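Visit notes, Saarela gripper days, August

We went to the Saarela open days to settle one question before ordering: which hand-held gripper to buy for collecting demonstrations of small-part handling. We had two on the short list, the Nemano and the Festholm. Both makers had units out for visitors to try, and Saarela let us keep going until the doors closed at 5.

The exhibition part is in the old goods hall at Gurnemau, ten minutes on foot from the station. Parking is on the far side and badly signed. Registration was quick and the coffee was free until noon.

The Nemano was first. It weighs 659 grams with the camera mounted, and most of that is forward of the hand. You notice it after a few minutes. The trigger pull is light and the fingers close evenly, but there is some play in the linkage when the grip is fully shut. On foam blocks and bottle caps this made no difference. On thin flat parts the tips slid past each other slightly, and I had to regrip more often than I liked.

The Festholm is heavier and better balanced. The trigger is stiffer, which slows you down at first. The fingers meet squarely, and the finger pads can be changed with a hex key in less time than it takes to find the hex key. The pads cost extra, and the stand had no price list for them. They promised to send one.

Hard plastic toy bricks are a good test for any of these tools. The parts are slick, the edges are sharp, and a pile of them never offers the same grasp twice.
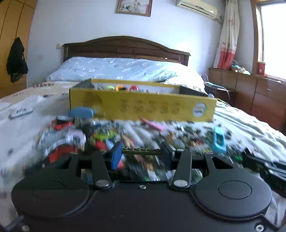

Long plates are the worst of the lot. Pick one up away from its middle and it wants to swing, and a gripper with soft pads lets it. Single bricks are easier, except when they sit flush against a neighbor and there is no room for a fingertip on both sides.

The other thing we wanted to compare was the cameras. Nemano supplies a wide lens that keeps both fingers and plenty of the room in view. Festholm's is narrower and sharper at the tips. For our tracking software the wide view matters more – it needs furniture, corners and door frames to hold on to. Fast wrist turns blurred the picture on both, and turning up the lights at the stand helped only a little.

Battery life was not something we could check in a day. Festholm quotes 500 grasps per charge, and Nemano gives no number.

We have asked for a Festholm on loan with the wide lens fitted, if their mount will take it. The Nemano stays on the list as the cheaper option. Saarela is sending the forms, and the loan period is two weeks.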